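4. Collecting the demonstrations

4.1 Two ways of showing the task

We wanted to know which is the better use of a person's afternoon: moving a gripper through the task by hand, or driving the arm from across the room. Both are common. Most papers pick one and move on, and the comparison is left for the reader to guess at. So we did both, same task, same people, same table height.

The task is putting a screw-on lid on a jar. Short version: pick up lid, bring it over the mouth, lower, find the thread, turn, let go. It sounds like nothing. Turning is where it all goes wrong.

By hand means the demonstrator holds the Salero, a two-finger gripper on a handle with a trigger and a camera looking down past the fingers. No arm attached. Remote control means the Minami arm with the same fingers fitted, driven from a desk with a pair of Velance hand controllers and one monitor. The demonstrator sees only the wrist view. We tried a second view from the side early on and dropped it, as people stopped looking at the wrist view altogether and the policy never gets the side one.

4.2 Demonstrators

Four people gave demonstrations (Tufa, Tanabe, Doucette, Ene). Two had driven the arm before, two had not. Everyone got a short practice with each method, not recorded. Order was swapped so half began with the handle and half with the controllers. Sekiguchi ran the sessions and did not demonstrate.

Instructions were kept thin on purpose. Put the lid on, snug, let go, back away. We did not tell anyone how to hold the lid or how many turns to use. In hindsight a bit more would have helped – see 4.4.

4.3 What was recorded

In total 2621 demonstrations were kept after filtering, both methods together. Each one is the wrist video, the gripper opening and the pose of the fingers. For the handle the pose comes from tracking the camera against the room, for the arm it comes from the joints. The joint poses are cleaner. The handle poses drift when the person leans in close and the camera gets nothing but blank white table, which happens a lot in this task right at the moment you care about. We threw away any run where tracking was lost for longer than a blink and kept the rest as is, no smoothing.

Jar and lid were moved between runs. No fixed marks on the table. Demonstrators were asked to start some runs with the lid near one finger, some far from both, some with the jar high up in the camera view so that only part of it shows. Figure 3 has one such start from the handle sessions. Clear glass was chosen knowing it would be a pain: the walls hardly show and the policy has to go by the base, the rim and whatever light the thread catches. We did not want a task that could be solved by finding a bright blob.

Lids always started top side up. Flipping a lid over is a seperate skill and we left it out.

4.4 How people did it

Differences by method were bigger than differences by person, which we did not expect.

With the handle, people are quick and a little careless. They slide the lid a short way before closing on it, they tap the rim to feel where it is, they back the lid off a touch until the thread drops and then turn forward. All of that is feel, coming up through the handle into the wrist. None of it was asked for. The backing-off move in particular shows up in runs from all four demonstrators, and it is the move that makes the policy work later on.

With the controllers there is no feel, so people look. They stop above the jar, wait, go down, stop again. The pauses are long. A pause is poison for a policy that copies what it sees, since the same picture goes with "stay" many times over and with "go" once. We cut the pauses with a simple rule (drop frames where fingers and opening did not change) and that got most of it back. Not all.

Turning: the arm's wrist can only go so far before it has to let go, wind back and grip again. Controller runs have this regrip built in, because the demonstrator hits the stop and has no choice. Handle runs do not always. A human wrist has its own limits, but people cheat by moving the elbow, or by stepping round the corner of the table, and the arm can't follow that. We had to check every handle run against the arm's reach and drop those it could not play back. Telling people up front to regrip early would have saved a lot of these. Next time.

One more. Doucette noticed that her handle runs got worse late in a session, with the fingers coming in more and more tilted. The tool is not heavy but it is held out in front of you. After that we put a break in after every 200 runs, and shorter if anyone asked.

4.5 Training sets

Three sets were made from the pool: handle only, controller only, and mixed. Same number of runs in each, drawn evenly across demonstrators. The policy is the one from Section 3, Posus, with no changes between sets apart from the pose scaling. Five seeds each. The held-out lids and jars in Section 5 were never touched by a demonstrator in any session.

We did not balance for time. A handle run takes far less of a person's time than a controller run, and one could argue the fair test gives both the same hours and not the same count. We report the same-count result as the main one since it is the kinder of the two to remote control, and the conclusion does not change.

4.6 Limits of the set up

One task family, one table, four people who all work in the lab. The controllers give no force back; better ones exist and would likely close part of the gap. The fingers are soft pads and wear down at the edges over time, and we did not track which runs were made with fresh pads. Light was whatever the room gave us, so brightness shifts from one side of the table to the other and between sessions. We see that as a good thing for training but it was not controlled, and should not be read as a test of lighting.

Figure 3. Start of a handle demonstration, wrist view. Lid top side up between the jar and the left finger, jar open and empty.

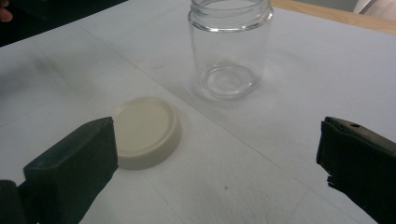 Why not just teach the robot everything with the hand-held gripper and skip remote control?

Hand-held runs are faster to collect and carry the small moves people make by feel, but a person can reach and twist in ways the arm can't, so some runs are no use to it. Remote control only ever records motions the arm can do. A few of those mixed in are worth having, mostly for the regrip.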